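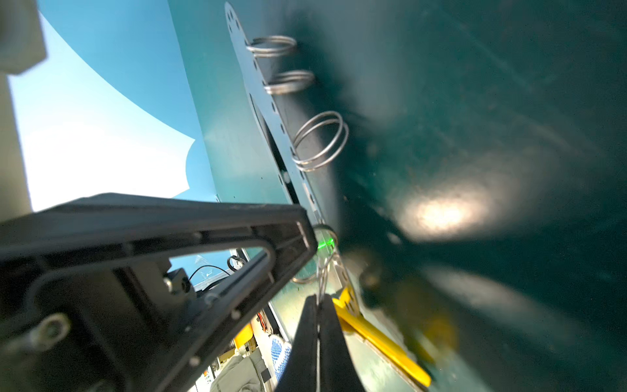 Coil springs on the perforated strip, green bench.

Veltidley workshop notebook, 9 May 2023

Went in to do the stock list for the green bench. The plan was an hour before lunch. The list currently runs to 69 lines, seven of which say "misc," and I wrote at least three of those myself.

Springs

The springs are staying on the strip. There was a proposal last September to put them in a drawer with a divider, and the drawer was bought, and the drawer is now full of tape. On the strip I can at least see them. The holes are evenly spaced, so anything hung there looks like a decision.

I would like to know the wire gauge. The bag they came in said Nomura on the outside and nothing else, and the order sheet says "springs, assorted," which covers every spring ever made. Calipers are out on loan. Left the gauge column blank and put a pencil dot next to it, meaning come back. The list has a lot of pencil dots.

The green surface next to the strip is scuffed and has picked up smudges. Wiping does something for the smudges and nothing for the scratches. I'd leave the scratches out of it. It's a workbench.

Garden section

We have a garden section. No garden, but a section. It consists of two small trowels, one with a lime-yellow blade and a varnished wooden handle, one pale blue with a rounded plastic handle to match. They go in the list as separate lines, since "trowel x 2" led somebody to go looking for a second yellow one.

The yellow one has the pointed blade and the metal ferrule and looks ready to plant something. The blue one looks like it was bought to go with the wall. Both are to be shelved blade end up from now on, per the Asov layout sheet, which has firm views on trowels and is silent on where the solder goes.

The yellow key tag was lying near them. It has a paper label insert and a ring, and is down in the list as "key tag, yellow." Whether it goes under keys, labels or garden is a question I asked out loud to an empty corridor. Filed under labels. The other tags from the Sarkeo box haven't surfaced.
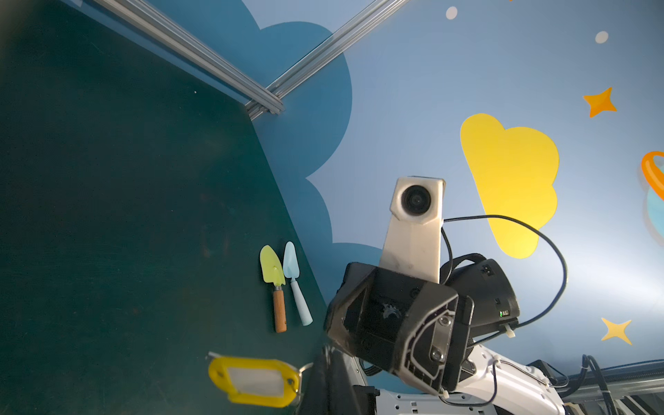

The wall

Someone will ask again why a work area has clouds and stars on it. The panels were left over from the Veltidley children's open day and they were the right size, and that is the entire design history. I've grown fond of the yellow cloud. The planet with the orange ring is a long way from the clouds in astronomical terms, but on our wall they are neighbors.

Practical note: pale blue shows marks. Please don't lean dirty tools against it. There's a rag on the hook, and the rag is cleaner than most of what we wipe with it.

Kitchen and everything else

Still to be entered:

Spatula, square purple head, pink handle. It's under "kitchen," a category it has to itself. I won't have it merged with "misc."

Dowel, wooden, short. Light colored. I tried to work out the species, gave up, and wrote "wood."

Plate, metal, gray, flat, with the cut-out outline. Nobody's drawing matches the outline so far. It might be from the Asov order or it might be a test cut that came out well enough to keep. Pencil dot.

Gloves, work, blue and white, dotted, one pair. These live on the front rail, fingers up, like somebody is about to climb out from underneath. I've moved them to the glove bin on three separate occasions and they have always gone back to the rail. Location column now reads "front rail." 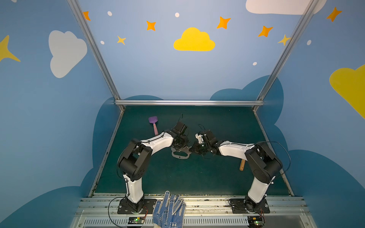

Left over for next time

Calipers back, then do the springs.

Write something on the key tag label. Suggestions so far are "KEY" and "TAG." I'm leaning toward the bench name.

Ask Sarkeo for the packing slip again. Last time they sent a very nice catalog.

Empty the tape out of the divider drawer, or relabel it "tape." The second option takes less time and I have the label maker in front of me.

Go through the "misc" lines. Got two of them resolved before lunch: one was the dowel and the other was the spatula, entered twice under different names. Five to go.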